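木桌面上用的带柄刮板：边、柄和收纳

2019年3月　作者：Misimcombe

打印本页 | 用电子邮件发送

上一篇写完桌面打油，有读者留言问平时怎么清理，用不用湿布。我的做法是先刮后擦，刮的部分占大头。家里的木桌兼做揉面和裁纸，面粉、干掉的面糊、胶痕、铅笔屑都会留在上面，直接上湿布等于把粉末和成浆再抹进木纹里，干了以后颜色发灰，要重新砂。所以刮板在我这里比抹布用得多。

先说材料。手头用过的刮板按硬度分，有金属的、硬塑料的、软胶包边的。金属的切面团最利落，但是对打油的木桌不合适，角一歪就是一道白印，逆着纹走还会起毛刺。硬塑料的折中，对付干面糊够用，缺点是刃口会慢慢卷边，卷了之后刮过去留一条细线，线里全是粉。软胶包边的贴合最好，桌面有轻微起伏也跟得上，代价是推不动硬块，用力大了边会翻过去。

现在常用的一把是Ranon的，硬芯外面包一圈软边，买的时候没有看牌子，只看了厚度。另一把是Godinho的硬塑料款，专门处理胶痕。两把分开用，不混。胶痕里常夹着砂粒，砂粒嵌进软边以后很难洗出来，下次刮桌子就是在拉砂纸。

再说边。软硬交界的地方要重点看。有的产品把软边做成套上去的，缝里进水，进面粉，时间长了有味道，颜色也会变深。一体成型的没有这条缝，但软边磨坏了不能换，只能整把报废。我倾向一体的。检查方法：拇指按住板面，食指从背面推边，看交界处有没有张口。有张口的不要。另外可以把刮板平放在玻璃上，背后打光，看刃口哪里漏光。漏光集中在中间，说明板面已经拱起来了；漏光在两端，一般是边磨损，可以先修。

修边的办法：硬塑料的用细砂纸垫在平板上，刮板竖直，顺着刃口的长度方向来回走，每走几下就擦掉粉末再看。不要横着磨，横着磨出来是波浪。软边不要砂，越砂越毛，只能把毛头用新刀片贴着削掉，削完刃口会短一点，对使用影响不大。我有一把旧的前后削过9次，到后来窄得握不稳，才换掉。

柄的问题比边麻烦。

无柄的刮板手掌直接压在板上，力大，适合切面团，但是手指离桌面近，清胶的时候指节会蹭到。带柄的手抬高了，看得见刃口，缺点是力臂变长，柄和板连接的位置受弯。细柄宽板的款式尤其要注意，刮到硬块时板的一角先受力，整把会绕着柄扭。对策是让柄尽量沿着推的方向，不要斜推；宽板清大面，窄的一侧留给角落。推的角度我试下来，低一点干净，高一点省力，粉末类用低角度，干面糊先用高角度撬开，再放低收尾。

柄截面太圆会在手里转，太扁硌手。表面有纹的不容易滑，但纹里积油，要用刷子洗。厨房用的我选光面，手干了再拿；工作台用的选有纹的。颜色没有功能上的区别，浅色的优点是残留物看得清，洗没洗干净一眼就知道。深色的边圈也有用处，在浅色桌面上容易看清刃口停在哪里。

桌面这边也有要求。油膜没有干透之前不要刮，一刮就是一条亮痕，后面补油也补不匀。去年六月那次打油，我等了17天才开始正常使用，期间只用干软毛刷扫。天气潮的时候要再延长，判断依据是纸巾压上去不沾油色。干透以后的桌面，正常角度刮不会留痕，如果留了，先检查刃口有没有硬渣，再检查桌面是不是局部没有渗进去。节疤附近吸油慢，最容易出这种情况。

清理顺序记录如下，按现在的习惯写：

先把桌上的东西移走，大颗粒用毛刷扫到一侧。
顺木纹刮，从远端往身边拉，每一趟压住上一趟的边。
刮到桌沿之前停住，把粉末收进簸箕，不要直接推下桌沿。
胶痕单独处理，换硬板，刃口贴平，短距离推。
最后用拧干的布顺纹擦一遍，接着用干布擦一遍。

清一次桌面用不了多长时间。费时间的是胶痕，尤其是白胶渗进导管孔以后，刮板只能去掉表面那层，孔里的要等下次砂磨。热风吹软再刮的办法我不推荐用在打油桌面上，油也会跟着软。用温毛巾敷一会儿，表层发白后再推，效果接近，风险小。 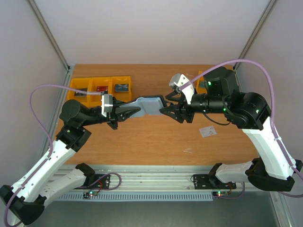 浅蓝色带柄的扁平件，边圈颜色较深，柄偏灰蓝，下方是木桌面。

洗和收。用完马上冲，不要泡。软边泡久了会发黏，连接处也容易藏水。洗的时候手指沿着边走一圈，能摸到没洗掉的面筋。洗完竖着晾，刃口朝上，柄朝下插在筒里的话要保证筒底不积水。我用的是Hutier的带孔筒，底下垫一块吸水的石板，隔一阵子拿出来晒。挂着也可以，前提是柄尾有孔，而且挂钩不要太粗，太粗会把孔撑裂。没有孔的不建议自己钻，钻头一转，孔边的应力纹会顺着柄往板那边走，我就这样报废过一把。

抽屉平放是最差的方案。上面压了别的工具以后，板面会慢慢弯，弯了以后很难压回来。硬塑料的弯了可以试着用热水烫过再夹在两块平板之间冷却，成功率一般，软边的不行，软边和硬芯的收缩不一样，冷却以后边会起皱。

关于价格，上面那把Ranon买来是98元，按刮板算偏贵，放在厨房工具里算中等。Godinho那把便宜得多，用到卷边就修，修不动就换，不心疼。如果只买一把，桌面打过油的先买软边，桌面是硬漆面的买硬塑料就够了，漆面不怕刮，怕的是烫。

补充两条前面漏掉的。

刮板宽度和桌面大小没有必然关系，和桌面的平整程度有关。桌面拼板之间有高低差的，宽板会架在高的那块上，低的地方刮不到，要么换窄的，要么把高差刨掉。我的桌子中间有一条拼缝，冬天收缩以后一侧略高，所以冬天换窄板，夏天换回来。高差可以用直尺横放在缝上，塞纸片来测，我这里塞得进2张打印纸。

拼缝里的粉不要用刮板的角去抠。角是整把刮板最容易坏的位置，角一缺，靠墙和靠边的地方就永远差一点。抠缝用竹签，削扁，顺着缝拉。竹签断在缝里的时候用镊子夹，不要往下压。

下次写桌沿倒角，等砂纸到货。

相关文章
木桌面打油：稀释、等待和补油
拼板桌面的季节性高差记录
细砂纸背胶脱落的处理
揉面台和裁纸台能不能共用

最近更新
Hutier带孔筒的排水改动
竹签、木签和塑料签的清缝对比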